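Reuse Before Recycling: A Conversation With the Gasgate Materials Office

The Gasgate materials office opened to the public in November, taking over two rooms on the ground floor of the former Indbridge exchange. Its director agreed to speak with this newsletter about the first season of work and the changes residents can expect at the curb.

"We were asked to reduce what goes to landfill, and we began with what people drink from," the director said. "Sixteen cafes signed the first agreement. Each one now takes back its own cups, of whatever kind, and we collect them on Monday."

The difficulty, according to the director, lies in sorting. Most paper cups carry a thin lining that ordinary paper mills will not accept, and residents have long placed them in the wrong bin in good faith. 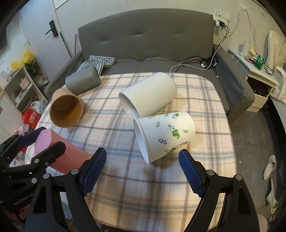 "People see paper and they think paper," the director said. "I did the same for years. We do not fine anyone for it. We send a card that explains the lining, and we ask them to bring the cups to us or to a member cafe."

Collected cups go to the Funetti plant, where the lining is separated from the fiber. The contract runs for 90 days at a time – a term the office requested so that prices could be reviewed each season.

Asked whether ceramic would not be the simpler answer, the director agreed in part. Customers who sit down at a member cafe are now offered a ceramic cup first. Cafe Tokgöz, which has nine tables, made the change before the agreement was signed.

"Washing has its own cost, and small kitchens feel it," the director said. "We have set aside funds for shared dishwashers. Applications will be answered within 30 days."

The office is open to residents until 4 p.m. on working days.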